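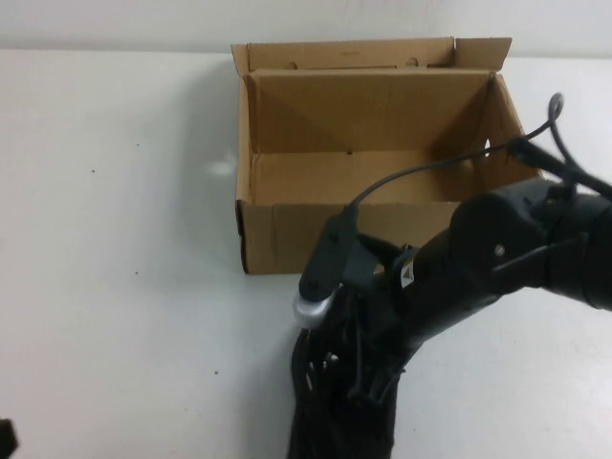 Cardboard box, open, on a white table.

Can I leave my sails on the boat all winter if I ask them nicely?

I keep a 1990s Ullum at Skesness, in the water year-round, which is a decision I made in June and have been paying for every November since. Last spring I took the mainsail cover off and found the sail smelling like a gym bag with ambitions. The Filletti loft charged me $277 to wash it and added a note about "owner habits."

The main is plain Dacron, the jib is the same on a furler. I live in an apartment and the main, flaked, is about the size of my couch. Do they really need to come off? And if they do, fold or roll? My dock neighbors have given me one firm opinion each, and no two match.

Mechthild Sutter replied

Take them off. The jib first, whatever else you do. A furled jib looks tidy right up until a January gale finds a loose corner, and after that you own a very loud flag and possibly a bent forestay.

Rinse both with fresh water and let them get bone dry before you pack anything. I hang mine in the garage overnight and then hang them again, having been wrong before about what dry means.

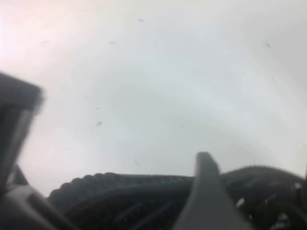 Mildew on Dacron won't eat the cloth, whatever the guy at the fuel dock says, but it stains and it travels from one sail to the next in the same bag. Go over every panel in daylight before the sail goes away. Early on it can be as little as a few small dark specks scattered over a pale background, much like in the picture, and you will be tempted to call it dirt. Try a soft brush and mild soap on them. If they stay put, a weak bleach solution is all right on white polyester, but rinse it until you're bored. Keep bleach away from nylon, so not the spinnaker, ever.

As for folding, flake it loosely and don't fold on the same creases every year. Rolling is kinder if you have somewhere to keep a long tube. You have a couch, so flake it.
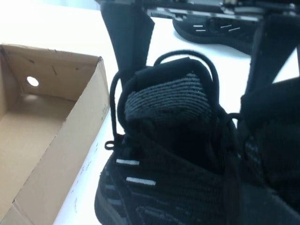

Nazanin Rahimi replied

Agree with most of the above, except that I've stored sails in an apartment for years and the garage people don't understand our struggle. Mine go under the bed. Some 70 square feet of jib packs down smaller than you'd think if you sit on it.

Pull the battens, label them, and slack the leech lines. Keep the bag off the radiator. And check the stitching on the UV strip while you have it indoors. Mine went along the whole edge one year and I got to learn hand sewing.

kettani_crew replied

left mine on 2 winters, no problem. third winter, problem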